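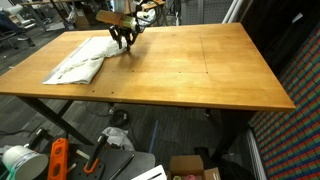 Circombe Companion Animal Services
Client and Facilities Support: Ticket Record

Subject: Boarding intake form not carrying senior-pet medical notes to the kennel sheet
Site: Lockyer
Raised by: Chantelle Moodley, Boarding Supervisor
Assigned to: Igor Ondrejka, Systems Support
Priority: High
Opened: Aug 21, 2023
Status: Closed

Description of fault
Medical notes entered on the Esar intake form for dogs and cats flagged as senior are not printing on the daily kennel sheet. The notes are visible when the pet's record is opened on screen. Staff have been copying medication times and feeding instructions by hand since the fault was recognised. No doses have been missed. The fault affects 13 of the animals presently boarded, including a diabetic cat on twice-daily insulin.

Entry 1, I. Ondrejka
Fault reproduced using a test record. Notes print correctly for adult animals and are blank for seniors. Please confirm whether the age category was altered at Lockyer in recent weeks, and whether the same behaviour occurs at Skodmont.

Entry 2, C. Moodley
The senior category was changed at the start of August at the request of Dr Manon Fehr. Cats now enter the category at a later age than dogs. Skodmont has not adopted the change and its sheets are printing normally.

Entry 3, I. Ondrejka
Thank you. When the category was edited, Esar created a second category with the same name and left the original in place. The kennel sheet template still refers to the original. Records saved under the new category therefore have no notes field to draw from at the time of printing.

Interim instruction to Lockyer staff: continue handwritten sheets, with a second staff member initialling each medication entry. Do not re-enter notes in the general comments field, as these are visible to owners on the collection invoice.

Entry 4, M. Fehr
I ask that the age thresholds not be reversed as part of the repair. They were set for clinical reasons and the intake examination depends on them.

Entry 5, I. Ondrejka
Noted. Thresholds will be retained. The template has been pointed to the new category and the original has been archived. A total of 29 records were moved across. Four had notes under both categories and have been left for Dr Fehr to review.

Entry 6, M. Fehr
All four reviewed. Two carried an outdated thyroid dose, now removed. The remaining two were duplicates.

Entry 7, C. Moodley
Morning and evening sheets printed and checked against the handwritten copies. One discrepancy was found, a feeding time entered incorrectly by hand, and has been corrected. Handwritten sheets withdrawn.

Entry 8, Gordon Melnyk, Operations
Closure approved. Skodmont is not to edit age categories until Systems Support has been consulted. Handwritten sheets are to be filed with the boarding records for the period.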